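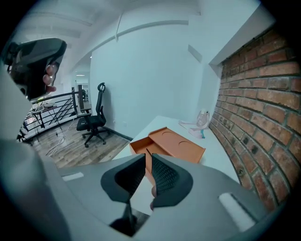

Keep the Box on the Desk

Most advice on desk storage favors drawers. I think a shallow box with an attached lid, left out on the work surface, does the job better for pens, rods, styluses and other thin items, and I would apply this to any shared white desk in a small office.

The case is mechanical. A drawer is deep, wide and out of sight, so thin objects migrate to the back and lie at every angle. A tray limits them to one layer. At Resholm, where I set up desks for 18 people, the drawer units went to the storeroom in May and each desk received one box. The Besau catalog lists a drawer insert for the same purpose. It works, but the drawer must be opened fully to reach the rear compartment, and the chair has to roll back first.

Color matters more than vendors admit. An orange box on a white desktop can be found without searching. White or gray trays tend to disappear under paper within a week.

Lids are the weak point. A lid that lies flat when open doubles the footprint, and a lid that stands up blocks the reach from behind. I accept the second fault. The desk against a wall has no rear access in any case, and the upright lid keeps the front of the surface clear.

Cables are a separate problem and should be treated as one. A box does nothing for them. Route them through the grommet if the desktop has one, or along the wall edge, and do this before deciding where the box goes.
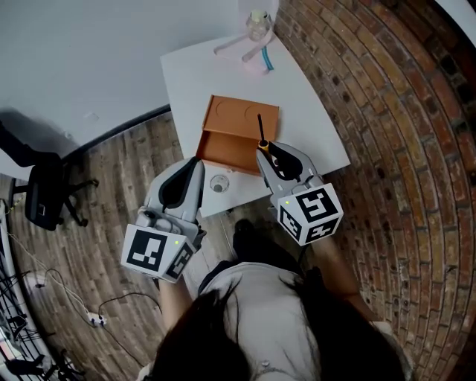 Should an empty box be put away?

Leave it out. An empty tray holds its position on the desk, and items go back into it at the end of the day. Once it is moved to a shelf, the items end up on the desktop.

The Kikuchi trays we tried first had loose lids, and 8 of those lids were missing by the end of the trial. Attached lids only, in future orders.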